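How to plan a day trip to Lake Welari from Veltitz without a car

Mar 27, 2021

If you're staying in Veltitz for more than a couple of nights, please go to Lake Welari. I've done the trip in every season now and I still get a bit giddy when the bus comes over the ridge and the whole lake opens up on the left-hand side! Lots of visitors skip it because the hotel brochures only mention the hire car route, but you can do the entire thing on public buses and your own two feet, and have time for a swim and a paddle before dinner.

I've written this out step by step, the way I'd explain it to a friend who was arriving tomorrow.

Step 1: Pick your day

Weekdays are quieter, and outside school holidays you may get the northern beach almost to yourself. Weekends have a livelier feel, with the food stalls open along the foreshore and music at the pavilion in the afternoon. I like both. The one day I'd avoid is a public holiday, when the buses run to a cut-down timetable and the last one home leaves mid-afternoon.

June is my favourite month. Mornings are crisp, the colours on the far hills are gorgeous, and the mist usually lifts off the water by the time you've finished your first coffee.

Step 2: Buy your ticket the night before

The ticket window at Veltitz Central is open until eight in the evening, and the queue then is nothing like the one at breakfast time. Ask for a Zone 3 day return. It covers the bus to Niven, the connecting shuttle to the lake and the trip back, and you can hop off and on as often as you like. Keep the paper stub somewhere safe, as the shuttle driver will want to see it both ways.

If you have a bike, tell them at the window. There are racks on the front of most buses but they fill up quickly, and a bike tag gets you first go.

Step 3: Catch the 28

You want route 28 from Stand C, around the back of the station beside the bakery (get a cheese scroll while you're there, they're enormous). The sign on the front will say Niven via Darnetti. There's also a 103, which goes to Niven by the highway and gets there sooner, and if it's bucketing down I'd take that one without a second thought. On a clear day, though, the 28 is the one! It winds up through the orchards, stops for a few minutes in Darnetti, and then climbs over the ridge.

Sit on the left. I can't say this strongly enough. The right-hand side gets a very nice view of a rock cutting.

If you get queasy on winding roads, go for a seat near the front and save the scroll for later.

Step 4: Change at Niven

Get off at Niven Post Office, cross at the lights and wait under the big peppercorn tree. The shuttle is a small white minibus and it's easy to miss if you're looking for something the size of the 28. It meets every bus on a normal timetable, so don't panic if it isn't there when you step down.

Niven is a lovely little town and I'd happily spend an hour there on the way home. The second-hand bookshop has a whole wall of old hiking guides, and there's a small local museum in the former butter factory. Public toilets are behind the library.

Step 5: Start with the northern shore

The shuttle's first stop is the boat ramp and the second is North Beach. Stay on until North Beach. From there you can walk back to the boat ramp along the shore with the sun behind you, and it's downhill nearly the whole way.

The path is packed gravel for the first half and boardwalk after that. A sturdy pram will manage it. Wear proper shoes if you plan to go up to the lookout, where the track gets rocky and there are a few high steps. The lookout is 2815 metres from the beach, according to the marker post at the start, and you come back down by the same track. I allow two hours there and back with plenty of stops to stare at things.

Fill your water bottles at the tap beside the beach shelter. There's no water anywhere on the lookout track.

Step 6: Get out on the water

The boat shed hires out kayaks, rowboats and those wonderful old pedal boats. Life jackets are included and come in children's sizes. You pay by the hour, in cash, and leave a piece of ID at the counter. The wind tends to pick up after lunch, so paddle in the morning if you can and head for the little island first. You can't land on it, but you can drift around the sheltered side and watch the cormorants drying their wings. Magic!

Step 7: Lunch

You have three good choices: the stalls (weekends only), the kiosk at the boat ramp, or a picnic. I'm a picnic person. There are free barbecues and sheltered tables at North Beach, and Darnetti's general store sells excellent rolls if you hop off there on the way through.

For a longer stay, the cabins above the boat ramp have their own kitchens, so you can bring groceries from Niven and cook a proper dinner. Book those well ahead for summer. 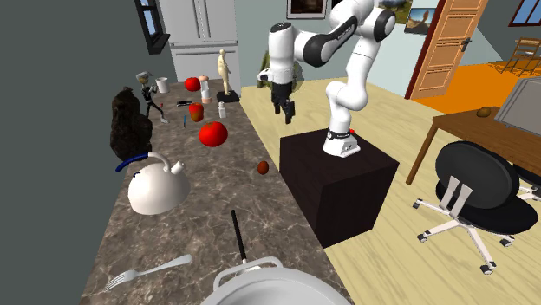 One reader, Marlowe, wrote in to add that the cabin office closes at five, and that anyone arriving on the late shuttle should ring ahead to have the key left in the lockbox. Marlowe also reckons the last stretch up to the cabins is steep enough to make you regret a wheeled suitcase, so pack a backpack. I'd second both of those!

Step 8: Getting home

The last shuttle leaves the boat ramp at half past five and connects with the final 28 back to Veltitz. Aim for the one before it if you have kids or a lot of gear, as the last one can be standing room only on a sunny Saturday. If you do miss it, the kiosk has the number for the Niven taxi. The fare to Niven was 100 the one time I needed it, so set an alarm on your phone.

What to bring

Hat, sunscreen and a warm layer, even in summer (the ridge is cool and the shuttle driver loves an open window)
Bathers and a small towel
Cash for the boat shed and the stalls
Insect repellent if you're staying until dusk
Binoculars, if you have them, for the cormorants

Dogs are welcome on the shuttle in a carrier, and on a lead along the shore path as far as the boardwalk. They aren't allowed on North Beach itself or up at the lookout.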